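Last updated: 30 Mar 2022

Allergen labels on food sold loose are still treated as a courtesy. A packet of biscuits must list what is in it. A slice of cake sold at a market stall often comes with a spoken assurance, and the buyer has no record of it afterwards. 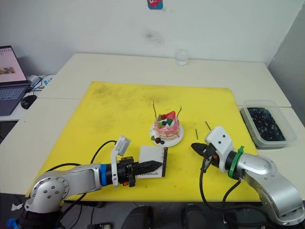 Ozan Tuncer wrote in to argue that a full written list would finish off the small baker, who changes a recipe when the shop runs out of ground almonds. I accept that recipes change. A change of recipe is exactly the moment when a written record matters most — the regular customer has stopped asking by then.

The cost is also overstated. The stall at Tukside sells eight kinds of cake and keeps one sheet for each, in a ring binder, with the date of the last change in pencil. Plandum, the bakery two streets away, prints its sheets weekly. Neither method needs software.

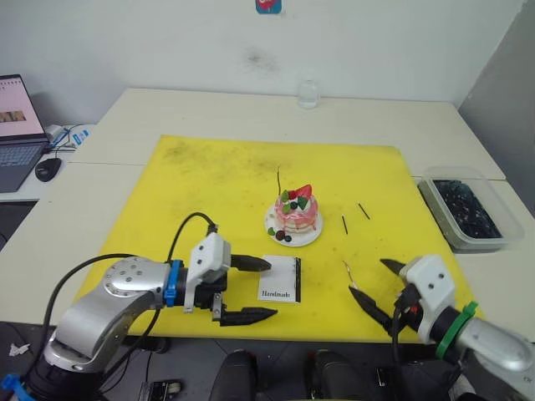
Who should check the sheets? The council officer who already inspects the kitchen, at the same visit and with the same form.

I would leave "may contain" warnings out of the first stage. They are used too freely, and a buyer who sees one on every item learns to ignore it. Deal with the known ingredients first.
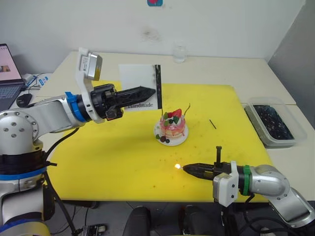

Segura Food Safety Group — Opinion

The rule should apply to any stall trading on more than seven days a year. School fairs would mostly fall outside it, and I would review that limit in June.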